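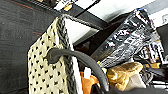

Chapter 7
When the Work Changes Shape

Most of us picture automation arriving at a workplace all at once, with a big delivery truck and a speech from the manager, and I suppose it does happen that way now and then. At Hanora, a returns warehouse with 300 people on its payroll, it came in bit by bit, one bench at a time. The goods there are a hard lot to sort, as anyone who has cleaned out a closet will understand. A woven basket with a braided rim keeps its shape well enough, but a crumpled black plastic bag has a new outline every time it is set down, and a heap of cables will tangle itself with whatever happens to be lying beside it. People handle such things all day without giving them a thought – and that easy, unnoticed skill is where our chapter begins.

Tamunoemi Haruna had sorted returns by hand for years before the first arm was put in at her bench. Her job title stayed the same, but her day did not. She now spends much of her shift watching, stepping in when a grasp fails, and deciding what the arm should leave alone. In one week in February she logged 2,366 items and wrote a short note on each one she had to finish herself. She told us she missed the rhythm of the old work, and that her shoulders did not!

Her coworker Tetteh Aidoo saw it differently, and we will spend a good while with him in Section 7.2. Before you read on, write down 20 things you picked up today – keys, a sock, a spoon – and mark the ones you had to look at first.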